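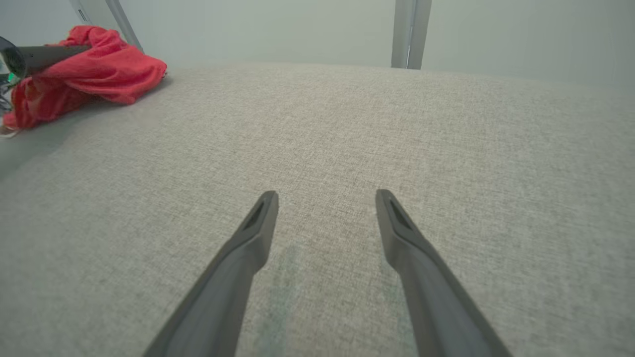
Light gray upholstery.

I keep a grief log. It started in February, four months after my mother died, as a plain text file with one line per night: the time, a number for how the day went, and anything I remembered about her. The file now has 3218 lines, counting the long entries that wrap. I read all of it last week, start to finish, over 2 evenings.

My expectation was a slow upward slope in the numbers. The data does not show one. There are flat stretches, then a drop, then another flat stretch at the same level as before. The drops do not line up with her birthday or the holidays. The worst entry was written after I renewed the insurance on the house in Jurnthorpe and had to remove her name from the form.
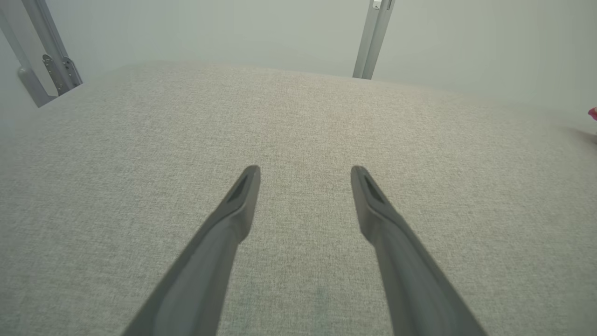

The fabric close up, with its speckled weave.

The memory column was more useful. I tagged each entry by subject and got 31 tags. The largest is the drive to Vorndale, where she took us every summer, and where we prayed in the car before unloading - she insisted on that, engine off, windows down. I had no idea I had written about it so often. 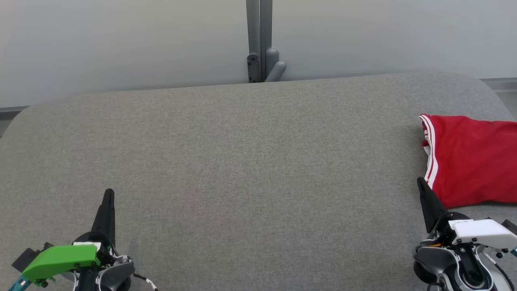 Prayer is the other thing the log recorded without my planning it. For the first 200 entries I did not mention it once. After that it appears in short notes, mostly complaints. I used to think of a prayer as a request with a result attached. Now I treat it more like setting down a folded red cloth on a wide gray surface: it has a place, and the space next to it can stay empty. The notes got shorter once I stopped looking for replies.

I am keeping the one-line format and dropping the daily number. The tags stay.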